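In Praise of the Small Set of Blocks

by Anisa Jugah
29 September 2022

My nephew got a tub of building pieces for his birthday, 2,000 of them, and he was thrilled for the length of one evening. Then the tub went under the bed. I have nothing against big tubs (I had one, I loved it, I can still feel the corners in the sole of my foot), but I've come round to a belief that I will now defend to anyone who stands still long enough: the best block set you can own is a tiny one. A handful of shapes, a few colors, a flat board to put them on. Give me that and I'm happy for an hour, and I'm a grown woman with a job.

I came to this by way of my neighbor Hakim Pasaribu, who teaches the youngest class at a school across the river and brings his problems home with him. His problem in July was that his shelves were full and his kids were bored. He had puzzle trays with missing pieces, a marble run, three kinds of stacking rings. He put nearly all of it in a closet and kept one little bag of shapes. I thought he'd lost his mind. I went along to help one morning and ended up on the floor with everybody else, arguing about whether a star is pointier than a triangle.

And what an argument! A four-year-old named her reasons. She held the triangle up against her cheek, then the star, and told us the triangle was sharp "in a slow way." I have been thinking about that ever since. Try it with your own fingers. The triangle has those long flat sides to travel along before you reach an edge, while the star is all in and out, in and out, and your thumb hardly gets going before it has to turn. She had it exactly.

You don't get that with 2,000 pieces. You get building, which is wonderful, and you get hunting for the one piece you need, which is less wonderful. What you rarely get is somebody looking hard at a single block.

Let me say a word for the hexagon in particular, the most underrated shape in the toy world. Everyone can draw a cube, more or less. Everyone knows a cylinder from the kitchen cupboard. But a hexagonal block is a lovely odd thing to hold! Roll it and it goes clunk, clunk, clunk, not quite a wheel and not quite a box. Stand it next to a cylinder and squint and the two are cousins. Hakim's class called it "the bee one" and then, for reasons I never learned, "the grandpa."

Color matters too, and here I'm going to be picky. I like bold, flat colors, and I like having more than one block of each, so that there is always a choice to be made. Do the blue ones go together because they're blue? Or does the cylinder go off with the other cylinder and never mind the color? Adults settle this in a second and move on. Children will change the rule in the middle, and then change it back, and they are completely serious both times.

My friend Rizal Wibisono disagrees with all of this, by the way. He thinks a small set is stingy and that kids should have heaps, mountains, more than they can carry. We've gone back and forth on it over many cups of coffee. His best point is that you can't build a castle out of a few shapes. True. But you can build a row, a gate, a family at dinner, a street with one very strange house on it, and then sweep it flat and start again before the castle people have finished sorting their grays.

The surface deserves more credit than it gets. Blocks on carpet are miserable, they lean and sulk. Put the same blocks on a smooth board and they stand up properly, and the edge of the board tells you where the world stops. I'd always leave a good stretch of it bare, too. Bare board is an invitation.
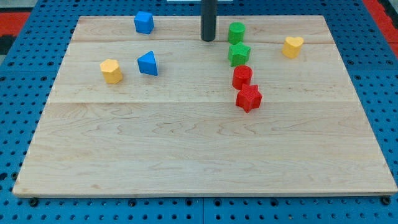

How many shapes does a set need before it gets interesting?

Four or five different ones will do it, as long as a couple of them are easy to mix up at a glance. Add some repeated colors and you have more sorting puzzles than an afternoon can hold.

I keep my own set in a soup bowl by the window, where visitors can reach it. Ikhsan Hutapea from upstairs came by to return a ladder and stayed to line everything up by how far he thought each one would roll. We tested it, of course. The grandpa did much better than either of us had guessed.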